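手紙を書く夜のこと、文通のこと

手紙を書くのが好きだと言うと、たいていの人が「えらいですね」と言ってくださいます。えらくはないのです。ただの癖というか、夕飯のあとの片づけが済んで、お湯がもう一度沸くまでのあいだに、つい便箋を出してしまうという、それだけのことなんです。編み物をする人が毛糸の袋を引き寄せるのと同じようなものだと思います(わたしは編み物がまるでだめで、マフラーを編んだら途中から幅がどんどん広がって、最後は三角形になりました)。

文通を始めたのは29歳のときでした。会社を変わって知らない町に引っ越して、電話をするほどの用事もないけれど誰かと話したい、という時期だったんですね。そのころ通っていた英会話の教室の掲示板に「手紙の相手を探しています」という紙が貼ってあって、名前のところにラリーサ・コスティウクと書いてありました。丸っこくて、少し右上がりの字。住所を写して帰って、その晩に一通目を書きました。書いたのですが、出すまでに十日ほどかかりました。辞書を引き引き書いた英語が、朝になって読み返すたびに恥ずかしくて、そのたびに書き直していたのです。

今でもあの一通目のことを思い出すと首のうしろが熱くなります。自己紹介のつもりで、好きな食べ物と嫌いな食べ物をずらずらと並べて、最後に「あなたはセロリが好きですか」と結んだんですよ。どうしてセロリ! でもラリーサさんの返事は、まるまる一枚セロリの話でした。おばあさんの家の畑の話から始まって、スープに入れる話になって、弟が泣いて嫌がった話になって。あれを読んだとき、ああ、手紙というのはこういうのでいいんだ、と肩の力が抜けたのを覚えています。

それ以来ずっと続いています。間があいたこともありますし、お互いに引っ越しもしましたし、途中からラリーサさんは日本語を習いはじめて、今は日本語と英語が半々くらい。漢字の「様」がお気に入りだそうで、封筒の宛名のそこだけ毎回たいへん立派です。

さて、今日は文通のことを長々と書きます。先日このブログに「手紙を始めてみたいけれど、何をどうしたらいいか」というお便りをいただいたのがきっかけです。メールフォームからのお便りでしたけれど、文の感じがもうすっかり手紙でした。うれしかったので、お返事がてら、思いつくままに。

まず道具のことから。道具の話を始めると長いので短くします、と言っていつも長くなるのですが。

便箋は、罫線のあるものをおすすめします。無地はたしかに素敵です。素敵なのですが、わたしが書くと行がだんだん右下がりになって、最後の行など坂道を転がっていくみたいになります。下敷きに罫線の紙を敷けばいいのよ、と教わって一時期やっていたのですけれど、その下敷きをしょっちゅうなくすんですね。封筒の中に一緒に入れて送ってしまったことが二度あります。先方は何だと思ったでしょう。

紙は少しざらっとしたものが好みです。つるつるの紙は万年筆のインクがなかなか乾かなくて、左手の小指の側でこすってしまう。わたしは左利きなので、これはもう切実な問題です。左利きの皆さん、お気持ちよくわかります。手首の下に吸い取り紙を一枚敷いておくと、袖も紙も汚れません。

近所の坂の途中に、カステジャノスという小さな文具店があります。店主さんがスペイン語の響きが好きでつけた名前だそうで、中に入ると鉛筆の木のにおいがします。そこの便箋の棚の前に立つと、わたしはどうも時間の感覚をなくすらしく、夫に「ちょっと切手を買いに」と言って出て、帰ったらお昼のうどんがのびきっていたことがありました。のびたうどんも、まあ、おいしくいただきました。ばら売りの便箋が一枚単位で買えるのがありがたくて、季節が変わるたびに少しずつ違う紙を買い足しています。

ペンは何でもいいと思います。わたしはMoktonという、知っている人のほうが少なそうなメーカーの万年筆を長く使っていますけれど、ボールペンの手紙にも鉛筆の手紙にも、それぞれの良さがあります。鉛筆の手紙は、読んでいるとその人がすぐ隣で書いているような気がしてくるのがふしぎです。筆圧が紙の裏に出るでしょう、あの凹凸を指でなぞるのが好きで。

それから机。書斎があればいいのでしょうけれど、うちにはありません。食卓で書きます。食卓というのは一日じゅう何かしらのっている場所で、お菓子やら何やらを腕でぐいっと端に寄せて、あいたところに便箋を広げる。これで十分です。むしろ、手の届くところにつまめるものがあるほうが筆が進むような気もします(便箋におせんべいの粉が落ちるので、そこだけはお気をつけて)。

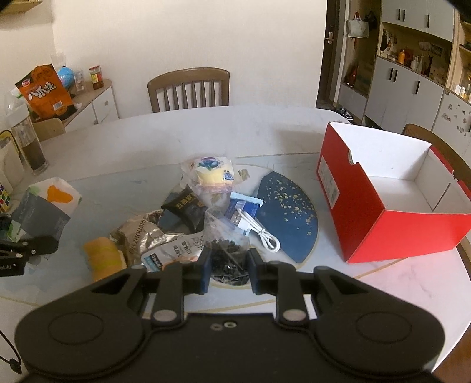
手紙の返事は、どのくらいのあいだに出せばいいのでしょうか。
届いてからひと月のうちに出せれば十分で、遅れそうなときは先に葉書を一枚出しておくと相手も安心します。

と書きましたが、わたし自身はひと月を過ぎてしまうことがままあります。そういうときに「お返事が遅くなって本当に申し訳ありません」から書きはじめると、その先の三行くらいがずっとお詫びになって、読むほうもつらいものです。以前、ハンガリーから留学していらしたアニコー・シャールケジさんという方に、「お詫びは最後にひとことでいいです、最初は今日のお天気を教えてください」と言われたことがあって、それからはそうしています。雨なら雨、暑いなら暑い。窓から見えるものをひとつ書く。そうすると、遅れたことがなんとなく遠くのほうへ行って、いつもの調子で書きだせるのです。

それで、何を書くか。これがいちばんよく聞かれます。

わたしの場合、小さいノートを一冊、台所の引き出しに入れてあります。手紙に書こうと思ったことをそこにちょこちょこ書きつけておくんですね。「隣の柿の木に鳥の巣」とか、「バスの運転手さんがくしゃみを三回」とか、「お味噌を変えたら夫が気づかない」とか。ほんとうにそれだけです。書きつけた日には面白かったのに、あとで読むと何のことかさっぱりわからないものも混じっていて、先週など「かまぼこ、逆」とだけ書いてありました。何が逆だったのか、今も思い出せません。思い出せないまま、それをそのままラリーサさんへの手紙に書いたら、返事に三つも仮説が書いてあって大笑いしました。

立派なことを書こうとすると手が止まります。旅行に行きました、賞をいただきました、というような大きい出来事は、案外すぐ書き終わってしまうものです。それより、冷蔵庫の奥から出てきたものの話とか、昔の同僚にばったり会ったのに名前が出てこなくて最後まで「いやあ、どうも」で通した話のほうが、便箋が何枚も要ります。

質問をひとつ入れておく、というのもおすすめです。ひとつでいいんです。たくさん書くと役所の書類のようになってしまって、お相手が全部に答えなくてはと構えてしまわれる。「そちらではもう扇風機を出しましたか」くらいの、答えても答えなくてもいいような質問がちょうどいいと思います。セロリでもいいですよ。

手紙の書き出しには時候の挨拶というものがありますね。あれも、型どおりの「盛夏の候」で始めるときりっとして好きなのですが、毎月やり取りする相手にはちょっとよそゆきすぎるようです。わたしは食べ物で季節を書くことが多いです。そうめんの箱をあけました、とか、今年はじめての桃をいただきました、とか。ラリーサさんはこれを「おなかのすく挨拶」と呼んでいます。

ひとつ失敗談を。あるとき、二人の方に同じ晩に手紙を書いて、封筒を取り違えました。片方は長年の友だち、もう片方は夫の仕事でお世話になっている方の奥さま。友だち宛てのほうには、腰が痛いだの、新しく買った枕が合わないだの、夫のいびきが船の汽笛みたいだのと、遠慮なしに書いていたのです。奥さまからは、それはそれは丁寧なお返事をいただきました。枕のことがたいへん親身に、バスタオルのたたみ方まで図入りで書いてあって、汽笛については触れずにいてくださいました。あの方とはそれからのほうがずっと仲良くしていただいています。枕もバスタオルに替えました。

以来、封をする前に宛名を声に出して読むことにしています。夜中に台所で人の名前を呼んでいるので、はたから見れば少しこわいかもしれません。

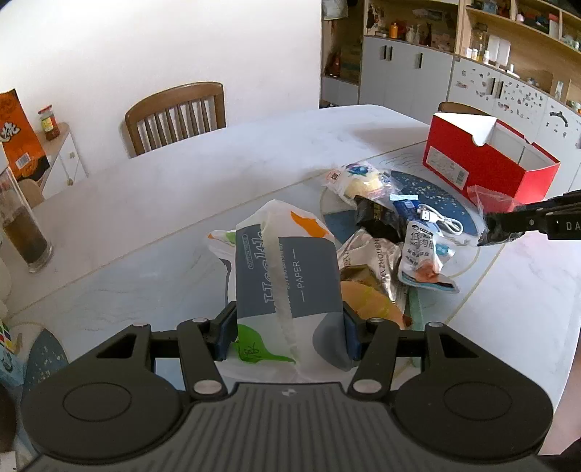 最終更新:8月

しまっておくことについても書いておきますね。いただいた手紙をどう保管するか、これは人によってずいぶん違うようです。

わたしは長いこと、届いた順にお菓子の缶に入れていました。缶がいっぱいになったら次の缶。それだけ。ところが、この夏に押し入れを片づけたとき、思い立ってラリーサさんからの手紙だけをより分けて、畳の上に並べて、数えてみたのです。249通ありました。途中で一度わからなくなって最初から数え直したので、たぶん合っていると思います。畳が見えなくなって、歩くところもなくなって、夫が廊下から「渡れない」と言うので、お茶は廊下で飲みました。

並べてみると、封筒の色が年ごとに少しずつ変わっているのがわかるんですね。青っぽい時期があって、それから茶色い紙が続いて、また白に戻って。切手の柄も、鳥が多い年と花が多い年があります。本人に聞いたら「何も考えていない、近くのお店にあったものを買っただけ」とのことでした。それでも、並べると模様のように見えるのですから、面白いものです。

缶はやめて、蓋つきの紙箱に立てて入れることにしました。横に寝かせて重ねると下のほうが取り出しにくくて、結局いちばん上のばかり読み返すことになります。立ててあれば、真ん中あたりに指を入れて、あてずっぽうに一通抜けます。寝る前にこれをやるのが近ごろの楽しみです。抜いた一通に「来週、歯医者に行きます。こわいです」と書いてあったりして、もうとっくに終わった歯医者のことを、布団の中で一緒に心配しています。

湿気にはお気をつけください。うちは押し入れの下の段に置いていた缶のいくつかに、うっすら錆が出ていました。中の手紙は無事でしたけれど、においが少し移っていたので、秋になったら一日だけ風を通そうと思っています。直射日光に当てるとインクの色が抜けてしまいますから、日陰で、窓をあけて。重しを忘れると飛びます。これは経験から申し上げています。

反対に、自分が出した手紙のほうは手元に残らないでしょう。控えをとる方もいらっしゃるそうですが、わたしはとりません。一度、ラリーサさんが古いわたしの手紙をコピーして送ってくれたことがあるんです。懐かしいでしょうって。懐かしいどころか、知らない人が書いたみたいでした。なんだかやたらと感嘆符が多くて、やたらと眠いと書いてあって。若かったんですね。眠いのは今も変わりませんけれど。

お金のことも少し。文通はお金のかからない趣味だと言われますが、外国へ出すとなるとやっぱり切手代がかかります。国内の分も合わせるとそれなりの額で、わたしは小銭が出たときに瓶に入れておいて、そこから切手を買っています。一通につき200円くらいと思って瓶に入れておくと、だいたい足ります。重さが変わると料金も変わるので、便箋が増えたなと思った日は窓口で量ってもらってください。台所のはかりで量って自信満々で出したら、料金不足で戻ってきたことがありました。うちのはかりは、どうもわたしに甘いようです。体重計のほうはそうでもないのに。

もうひとつ、お便りに書いてくださっていた「字が下手なので気が引ける」というお話。これはもう、気にしないでくださいとしか申し上げられません。わたしがいただく手紙の中でいちばん読みにくいのは、昔の英会話教室で先生をしていらしたエイモス・ムベキさんのものです。英語なのか日本語なのか、封を切ってしばらくは見分けがつきません。夫と二人で電灯の下に持っていって、「これは橋か」「いや、箸では」などと言いながら読みます。一通読むのに夕食後がまるまるつぶれるのですけれど、ふたりでああでもないこうでもないと言っている時間が楽しくて、すらすら読める字で来たら、かえってさびしいかもしれません。この前の手紙には、どう読んでも「わたしは今、亀です」としか読めない一行がありました。

相手が見つからないという方は、まず、もう知っている人に出してみるのはどうでしょう。遠くの親戚でも、学生のころの友だちでも、前に住んでいた町の床屋さんでも。いきなり長い手紙が届くとびっくりなさるかもしれませんから、はじめは葉書に三行。お元気ですか、こちらは元気です、庭のゴーヤが豊作です。それで返ってきたら続ければいいし、返ってこなくても、葉書を一枚書いた晩というのは、なかなかいい晩です。わたしは姪に出したら、返事がスタンプひとつで電話に来ました。若い人にはあれが返事なのでしょう。かわいい熊でした。

書く時間は、わたしは夜の9時過ぎです。朝のほうが頭がすっきりしていいという方もいますし、ラリーサさんは電車の中で膝にのせて書くのだそうで、ときどき字がぴょんと跳ねています。駅に着いたところなんでしょうね。そういう跳ねを見つけると、遠くの電車に一緒に揺られているようで、なんだか得をした気分になります。

ああ、ずいぶん長くなりました。お便りをくださった方、読みながらお疲れになっていませんか。ここまで書いて、肝心の「かまぼこ、逆」のことをまた考えています。お正月でもないのに、どうしてかまぼこだったのか。何か思いあたる方がいらしたら、コメント欄からどうぞ教えてください。葉書でしたらもっとうれしいです。

今夜はエイモスさんへの返事を書くつもりで、もう便箋を出してあります。亀のことをどう聞いたものか、書き出しで迷っています。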